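**Ticket 668: Gripper comparison in simulation, wrist view and side view do not agree**

Opened by: Nuno Falcão
Opened on: 14/04/2025
Component: Zupan controller, bathroom scene
Status: waiting for answer

**What I try to do**

I compare two gripper models on the same arm, the Gerberg two-finger and the Firkley two-finger. The task is to approach the dark lantern on the toilet tank lid and stop before contact. With the Firkley model I have no problem. With the Gerberg model the controller reports "target not in view" in 36 episodes of 509.

**What I see**

I first checked the wrist camera, because I suspected that the fingers cover too much of it. The lantern is quite visible, but it lies far to the left, and the gripper takes a large part of the lower side.
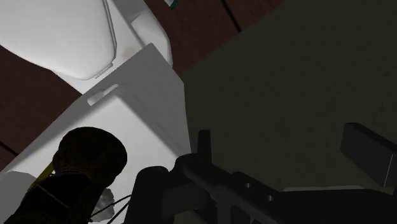 *Wrist camera, Gerberg model. Lantern at the left, gripper parts along the bottom and right.*

The view is also strongly rotated compared with the room. I do not know if this is intended. In the Firkley configuration I set the camera roll by hand in July, and it is possible that the Gerberg configuration never received the same value.

**What I tried**

1. Restarted the controller and loaded the scene again. No change.
2. Replaced the lantern texture with a lighter one, for one short run. The message came at the same step, so I put the dark one back.
3. Moved the wrist camera 2 cm away from the fingers. The message comes less often, but the stop distance is then wrong.
4. Compared with the side camera, to be sure that the arm pose itself is reasonable.

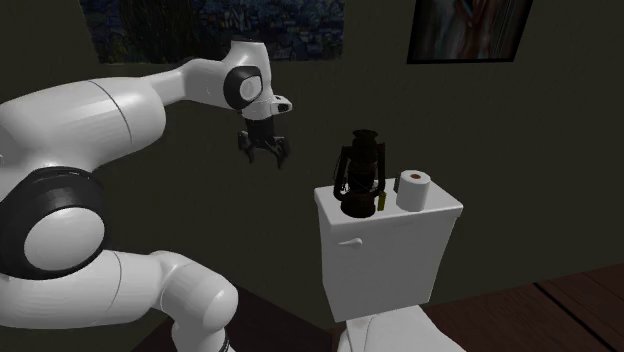 *Side camera, Gerberg model. Fingers open, gripper to the left of the upper part of the lantern.*

From the side I find nothing strange in the pose. The fingers are open with nothing between them, and the wrist is above the gripper as I expect. For this reason I think the arm and the gripper model are correct, and the error is in the camera mount file or in the mask which removes the gripper from the picture before detection.

**Questions for the Sudidwood team**

- Does the mask use the finger shape of the loaded gripper, or always the Firkley shape?
- Is the camera roll read from the gripper file or from the arm file? I found the field in both.
- Can I turn off the mask for one run without building the controller again?

**Update, same day**

I copied the roll value from the Firkley file to the Gerberg file. The controller accepts it without warning, but the wrist view does not turn. So I believe now that the value is read from the arm file. I have not changed the arm file, as other tests use it too. Please tell me if I may do it on my own branch.

Nuno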